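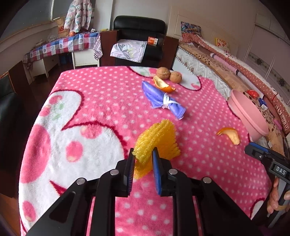
4. Clearing and wiping a table with a plush cover

Use this section when the Stodum table cover stays on the table during snacks or handwork. For bare tabletops, go to section 5.

What you need
Mesh sponge, dry
Purple cloth, folded and tied with string
Pink plastic basin
A bag or bin for food scraps

4.1 Clearing

1. Pick up fruit peel first. Lift each piece straight up. Orange peel leaves oil in the pile if it is dragged or pressed.
2. Turn over any peel lying with the white side up and check the cover under it for juice.
3. Move whole walnuts to a bowl. Do not crack nuts on the cover – shell splinters work down into the plush and are hard to get out by hand.
4. Put wrapped candy and small packets in the basin and set the basin on a chair or another table.
5. Take the cloth off last and untie the string. Keep the string with the cloth.

Note: Check under the basin before you move on. Small wrappers stick to the plush and stay behind when it is lifted.

4.2 Brushing

1. Shake out the mesh sponge over the scrap bag.
2. Fold the sponge into a ridge so that several layers of netting stand together. A flat sponge slides over the crumbs.
3. Brush in one direction, from the back edge of the table toward you, in strokes no longer than 30 cm.
4. Go around the printed shapes lightly. The dark red outlines wear sooner than the pink ground.
5. Tuck in any loose loop of mesh before you start the next stroke. A loop can catch on a walnut shell or a fingernail and pull the sponge open.

Caution: Do not use a wet sponge on the plush. Water mats the pile, and the polka dots will look gray until the cover has been washed.

4.3 Spots

1. Dampen one corner of the purple cloth with cool water and press it on the spot. Do not rub.
2. Wait 6 minutes, then press with a dry part of the cloth.
3. Repeat once if needed. If the spot is still there, take off the cover and wash it as described in section 7.

Note: Wash the purple cloth by itself the first time. It may lose some color.

4.4 Putting things back

Straighten the cover so it hangs evenly on all sides, then return the basin. Store the sponge unfolded.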